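Costside Opens Teaching Laboratory Kit Library to Schools in Pralerville and District

PRALERVILLE – The Costside Education Trust has opened a lending library of laboratory equipment for schools, colleges and community science groups in Pralerville and the surrounding district. The Costside Kit Library will lend glassware, racks, trays and small bench items at no charge to member organizations, for periods of up to nine weeks at a time.

The library opens with a catalogue of 3,314 individual items, assembled over two years from Costside's own stores, from donations by regional employers and from a purchasing program supported by Prestetti, the laboratory furnishings company. The collection is housed on the ground floor of the Costside building, in the rooms formerly used for the Trust's print archive.

"Teachers in this district have told us for a long time that practical science is limited by what is in the cupboard," said Assunta Ruggiero, Executive Director of the Costside Education Trust. "A school may have a capable teacher, a willing class and a suitable room, and still be short of racks and beakers on the day they are needed. The Kit Library is intended to close that gap, and we are very pleased to see it open."

How the Library Operates

Equipment is lent in sets. Each set is packed in open plastic trays colour-coded by subject area: light blue for general chemistry, yellow for biology and grey for earth science and water testing. A printed contents card travels with every tray and is checked at the counter when the set leaves and again when it returns.

The general chemistry set is expected to be the most requested. It includes clear glass beakers in several sizes, a two-tier rack that accepts test tubes of two diameters, test tubes in matching sizes, stirring rods, droppers and a drying mat. Test tubes are packed separately from the racks, in padded sleeves, to reduce breakage in transit. Schools that already hold their own tubes may borrow racks and beakers alone.

Sets are laid out for inspection on the long work tables in the preparation room, where borrowers are welcome to examine the equipment before signing for it. Staff will review the contents card with first-time borrowers and can advise on substitutions if a particular size is out on loan.

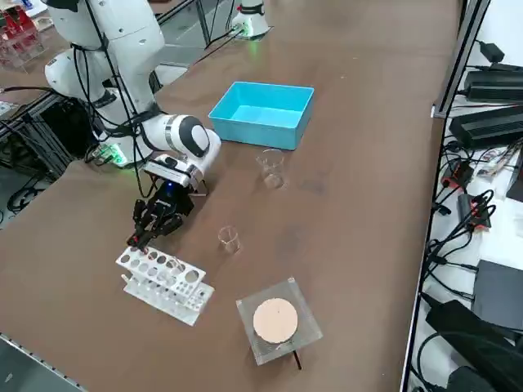 Member organizations may reserve equipment up to one full term in advance. Requests are filled in the order received, except that schools preparing for provincial practical assessments will be given priority during the assessment period. Borrowers are asked to return glassware washed, rinsed and air-dried. A cleaning guide is enclosed with each loan, and a washing station is available on site for organizations that do not have a suitable sink.

Ordinary breakage will not be charged. The Trust has set aside an annual replacement fund for this purpose and asks only that broken items be reported on the contents card, so that the set can be made up before it is lent again. Broken glass should be disposed of by the borrower in accordance with local requirements and should not be returned in the tray.

Developed with Local Teachers

The composition of the sets was determined through a consultation led by Hjalti Nørgaard, Manager of Learning Resources at Costside, in which 108 teachers and laboratory technicians took part. Participants were asked to list the items they used most often, the items they most frequently ran out of, and the items they had stopped using for want of storage space.

"The answers were more modest than some of us had anticipated," said Mr. Nørgaard. "There was interest in specialized instruments, and we have noted it for the future. The strongest demand by a considerable margin was for plain glassware and for somewhere stable to stand it. Racks came up in almost every conversation. They warp, they go missing between classrooms, and they are seldom first in line when a department budget is drawn up."

The consultation also influenced the way in which equipment is stored and carried. Early versions of the sets were packed in deep lidded crates, which teachers found heavy and awkward to unpack between classes. The shallow trays now in use can be set directly on a classroom bench, and can serve as a work surface for small pours and transfers once the contents have been taken out.

Pilot Program Results

A pilot program was conducted through the autumn and winter with a limited group of schools. In that period, 800 students used equipment drawn from the library. Participating teachers submitted written comments at the end of each loan, and several changes were made in response, including larger type on the contents cards and the addition of a second beaker size to the introductory set.

Gerardo Gentile, who teaches Grade 9 science in Pralerville, borrowed the general chemistry set twice during the pilot.

"In other years I would have run the dilution exercise as a demonstration at the front of the room," said Mr. Gentile. "With the borrowed sets the students worked in pairs and everyone handled the glassware. It took longer, and the tidying up took longer still, but the lab reports were a good deal better for it. I have already put in my request for the spring."

Support from Prestetti and Işık

Prestetti has supplied shelving and work tables for the library and has committed to an annual contribution toward replacement glassware. The company has also provided a set of adjustable-height tables for borrowers who prefer to be seated while inspecting or repacking equipment.

"Good bench habits are learned early, and they are learned by handling real equipment," said Brunello Marchetti, Director of Community Partnerships at Prestetti. "Our company is proud to support a service that places that equipment in the hands of students, and we look forward to seeing the collection grow."

Delivery and collection within the district will be carried out by Işık, a local courier service, on a fixed weekly route. Schools outside the route may collect in person or arrange their own transport. Işık drivers have been trained in the handling of packed glassware, and trays are secured in fitted racking for the journey.

Next Steps

The Trust intends to extend the catalogue in January with a set for senior chemistry classes and a second water testing set, the latter in response to requests from community groups. A series of short workshops for new teachers and technicians is also in preparation. Topics will include labelling and storage, the care of graduated glassware, and organizing a bench for a full class.

"We have started with the things that are used every week," said Cosimo Caputo, Chair of the Costside Education Trust. "The Board will be guided by borrowers as to what should be added. I would encourage any school that has not yet registered to visit the preparation room, look over the sets and tell our staff what is missing."

Registration is open to all publicly funded and independent schools in the district, to colleges, and to non-profit groups offering science programming for children or adults. There is no membership fee. Application forms are available at the Costside reception desk and from participating school offices.

The Kit Library counter is open from 9:00 a.m. to 4:30 p.m. during the school term, with reduced hours over the holidays.

About the Costside Education Trust

The Costside Education Trust is a registered charity serving schools and adult learners in Pralerville and district. Its programs include the Kit Library, a map and print collection, and bursaries for teachers in training.

Media inquiries should be directed to the Communications Office, Costside Education Trust, Pralerville.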